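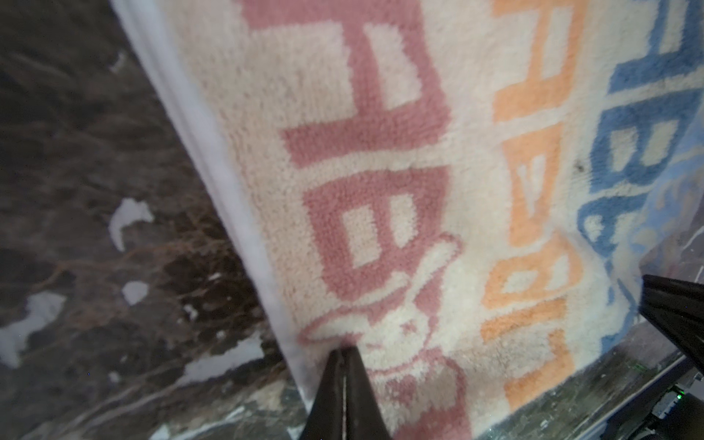 The Akden Household Goods Exchange will extend its linen collection to the whole of the Eseck district this fall, following a trial that ended in July. The extension was approved at the Exchange's regular board meeting and will be paid for out of the current operating budget. Households will not be charged for the service.

The trial opened in the spring in the eastern part of Akden and in the neighboring township of Clornasura. A total of 2,155 households registered. Residents were asked to set aside towels, sheets, pillowcases and table linen that they no longer used, and to bring them to a drop-off point or leave them out on the regular pickup day. By the end of the trial the Exchange had received over 3,000 kilograms of material, most of it bath and hand towels.

Sorting was carried out at the Balaskas depot, where incoming items are weighed, checked for damage and divided by grade. Items in good condition are laundered and passed on to shelters and furnished short-stay housing in the district. Towels that are worn but clean go to animal care facilities. The remainder is baled and sold to a wiping-cloth processor, and the income is returned to the program.

According to the Exchange's written report on the trial, the share of items suitable for direct reuse was higher than planned for, while the quantity of bed linen was lower. Fitted sheets were a particular difficulty. Many arrived with elastic that had failed, and the depot had no means of repairing them in quantity. The report recommends that fitted sheets be accepted only where the elastic is sound, and this recommendation has been adopted.

A second recommendation concerns home furnishing remnants. During the trial a number of residents asked whether unused lengths of printed wall covering and similar decorating materials could be handed in along with their linen. The Exchange has agreed to accept such remnants at the Balaskas depot on a limited basis, provided that they are clean, rolled and at least one meter long. They cannot be left out on pickup days. 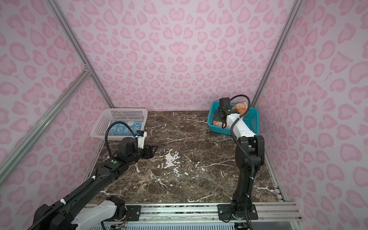
Pale pink leopard print on the walls, with dark brown marble below.

Under the new arrangements, the number of drop-off points will rise to 67. Most will be placed at existing recycling sites, with the rest at apartment buildings where the owner has agreed to provide indoor space. A list of locations will be printed in the district bulletin and posted at the Akden and Clornasura service counters before the first collection. Residents who registered for the trial do not need to register again – their details will be carried over unless they ask to be removed.

Pickup from the curb will continue, but on a changed schedule. Trial households had their linen collected every two weeks, and the report found that many of them had little to put out so often. Collections will now take place once a month in Akden and every other month in the outlying parts of the district. Residents who are unable to carry items to a drop-off point may request a visit by telephone.

The Exchange asks that all items be washed and fully dry before they are handed over. Damp linen develops mildew in storage and can spoil an entire load. Items should be folded and placed in a closed bag, which will not be returned.

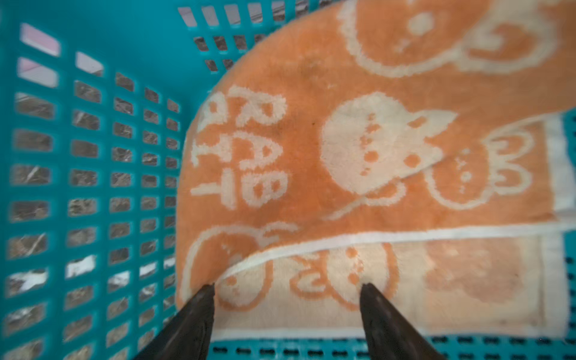

Names, initials and other woven or embroidered lettering do not need to be removed, and colored or patterned towels are as welcome as plain ones. Quilts, pillows, mattress pads and rugs remain outside the program. These may be taken to the bulky goods counter at the Balaskas depot, where the usual fees apply.

Owners of apartment buildings who wish to host a drop-off point have 30 days from the publication of this notice to apply. Application forms are available at the service counters. Each site will be inspected for access and fire safety before a container is installed, and owners will be informed of the result in writing.

Akden Household Goods Exchange, August 2025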